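3. Setting and Methods

3.1 The institution

The study was carried out at the University of Stenordale, a private university set up and partly financed by a local business association, the Bouvier Foundation. The foundation names 6 of the 21 members of the governing board. The remaining seats are held by deans, elected teaching staff, two alumni and one student. The university teaches mainly business, law and engineering, and most of its students come from the region and live at home during their studies.

Like many universities founded by business groups, Stenordale holds a large number of social and ceremonial events for its employees. In the academic year we studied these included an opening reception in September, a staff dinner before the winter break, a spring picnic, and smaller gatherings at the level of the faculty or department. The foundation pays for the reception and the dinner. The picnic is paid for by the university, and department events are usually paid for by the people who attend them.

Earlier work on staff events in higher education has looked mostly at attendance. We were more interested in whom people talk to when they do attend, and in whether those contacts are still in use some months later. Attendance alone says little about this. A person can sit through a three-hour dinner with the same four colleagues they have lunch with every day.

3.2 Participants

All 464 permanent employees were invited by email to take part. Two reminders were sent, the second one in paper form through internal mail, which brought in a noticeable share of the maintenance and library staff. Hourly lecturers were left out of the survey, as many of them teach at more than one institution and were not on the mailing list for the events. This is a limit of the design, and we come back to it in Section 6.

From those who answered the survey, 80 people were selected for a longer interview. Selection was stratified by job group (academic, administrative, technical and support) and by length of service. Interviews lasted up to 80 minutes and were held in the participant's own office or in a meeting room, during working hours. They were recorded with consent and transcribed in full. Names of participants have been changed, and small departments have been merged in the reporting where a person could otherwise be recognized.

3.3 Survey and contact diary

The survey asked participants to name colleagues outside their own unit whom they had contacted for work reasons in the previous month. It was given twice, once before the opening reception and once after the spring picnic. Between the two rounds, participants were asked to fill in a short contact diary on the morning after each event. The diary was completed in Jerik, a web form tool already used by the university for course evaluations, so that no new account was needed.

Diary entries were short by design. Participants listed the people they had spoken with for more than a few minutes, whether they had known them before, and what the conversation was mainly about, chosen from a fixed list. An open comment field was added after the pilot, when several people wrote their comments in the margin of the paper version.

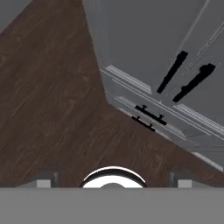 Figure 1. Rendered view with the wooden surface and gray cabinet.

3.4 Coding and analysis

Interview transcripts were coded by two of the authors working separately. The first code list was drawn from the pilot interviews and was revised once, after the first ten transcripts. The main change was to split the code "meeting new people" in two - one for contacts made by chance, and one for introductions made by a third person, most often a dean or a head of office. Disagreements were discussed until both coders accepted a single code. Where they could not agree, the passage was read by a third author and the majority code was used.

Survey answers were turned into two networks, one for each round, with employees as nodes and named work contacts as directed ties. We kept ties that were named by only one of the two people involved. Support staff were named less often than they named others, and dropping one-sided ties would have removed many of them from the analysis.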